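Why Do Bowls Stack?
Kitchen science for kids, by Ginette Ross

Got two bowls the same shape? Then you can try this right now. Well - ask first. Start with them apart, then put one on top of the other. 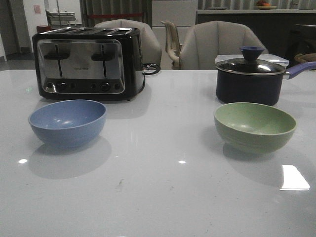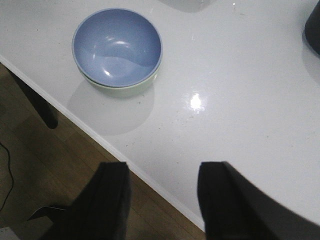
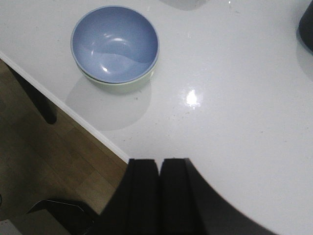
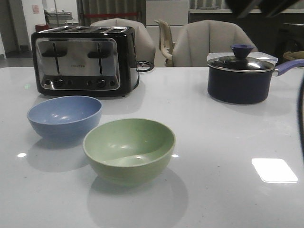
Blue and green, sometimes together, sometimes apart. Look how little green shows when the blue bowl is on top!

So how does it work?
A bowl is wide at the top and narrow at the bottom. The narrow part of one slips into the wide part of the next. That's called nesting. Like birds, sort of.

Now think of a saucepan with straight sides. Two the same size? No good. The bottom is as wide as the top so it just sits on the rim. Wobble wobble.

Why bother?
Space! A stack takes up one bowl's worth of shelf, plus a bit of height. The lunchroom at Padham has 200 bowls. Imagine them all side by side. You'd need a very, very long tabel.

Try it
Plastic cups - do they nest?
Mugs? Watch the handles.
Soup cans? Guess first, then test.

Stuck bowls? Twist gently, dont yank. Glass or china ones, get a grown-up.

Next time: why lids have knobs.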